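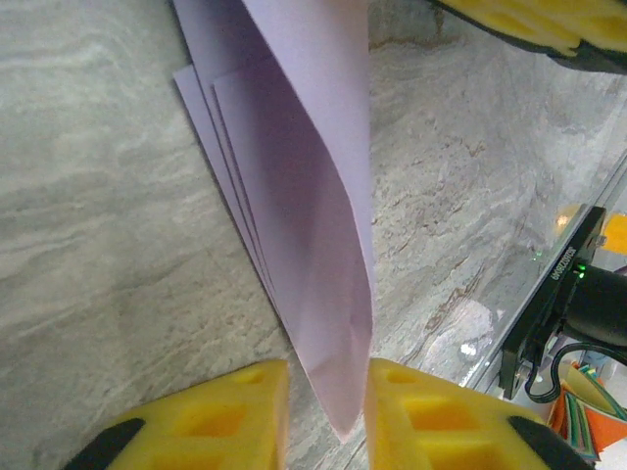 Speaker notes: What the 871 number does and doesn't say

Slide 1. Opening

Leave the slide up. Don't talk over it for a few seconds.

Introduce self and the Draltis work in one line. Say up front that I'm on the paper and I still have doubts about it. The method is two-handed handling of paper stacks, learned from demonstrations, with a small camera at the wrist. The claim in the abstract is that the wrist view is enough to tell the policy how many sheets it has hold of. I signed off on that sentence in June. I would word it differently now.

Slide 2. Why paper

Keep this short, people here know it. Paper bends, sheets stick to each other, and a stack pinched at one corner fans out in a way you can't plan for. Point back at the lavender sheets on the first slide: the edges step out to the left and all run down to the same pinch between the foam fingertips. Those stepped edges are the cue we say the policy is reading.

Ask the room: would you trust a sheet count from that view? (Wait for an answer. At Fostthorpe someone said yes straight away, and the discussion after was the best part.)

Slide 3. The method

Demonstrations first. We collected 871 and kept 495. Say both numbers. The paper gives the second one in the main text and the first in the appendix, and I think that's the wrong way round.

Why did we drop so many? Mostly because the operator regrasped, or the stack slid and the count label couldn't be trusted. Those are the hard cases. We trained on what was left and then tested on setups much like what was left.

The training itself is nothing special. Behavior cloning, plus a side task where the model predicts the number of sheets in the pinch. The side task is the part we called new. Jollow's group had something close to it for cloth, and we should have cited them earlier than page six.

Slide 4. The result

With the side task, the policy does better at lifting the target number of sheets. Without it, worse. The gap held up on every seed we ran. There were 2 seeds. Pause here, let that sink in, don't make a joke of it.

Show the bar chart and then say what's missing from it: error bars. I asked for them. They'd be close to meaningless with what we have, and that was the reason I was given for leaving them out.

Slide 5. Where I stop believing it

Color. Nearly all of our training stacks were a single color all the way through. Edges in one shade separate by shadow alone, so changing the light should change the answer. Birger Sjöberg tried this at Grønli with the overhead lights off and a desk lamp on. He ran 15 trials, and the count head gave nearly the same number on most of them, whatever was in the grip. Too few trials to publish. Enough to bother me.

Surface. Marble, polished, with glare. A reviewer praised this as a realistic background. It's one countertop. A model can learn one countertop very well.

Fingertips. The foam gives when it closes, and the paper gets squeezed and creased near the tip. So the policy may be picking up on how the front sheet wrinkles, and the fanned edges may have little to do with it. We never separated the two. It would take a week: mask the edges, rerun, mask the lower part, rerun. If anyone wants to do it, I'll hand over the data tonight.

Slide 6. What I would accept

Mixed colors and mixed paper weights in one stack. Rejected demonstrations put back in, with the bad labels marked. A second surface. More seeds. A baseline that ignores the picture and always guesses the most common count. We do not have that last one, and it's embarrassing, so say so plainly.

If asked "does it work then?": it lifts paper. Whether it counts paper is open.

If asked about the second arm: it's there to steady and spread the stack. We didn't test removing it. Don't guess.

If asked about speed: slow, see table 4, move on.

Slide 7. Contact and data

Leave up during questions. Mention that the dropped demonstrations are in a separate folder and that the file names there don't match the appendix yet.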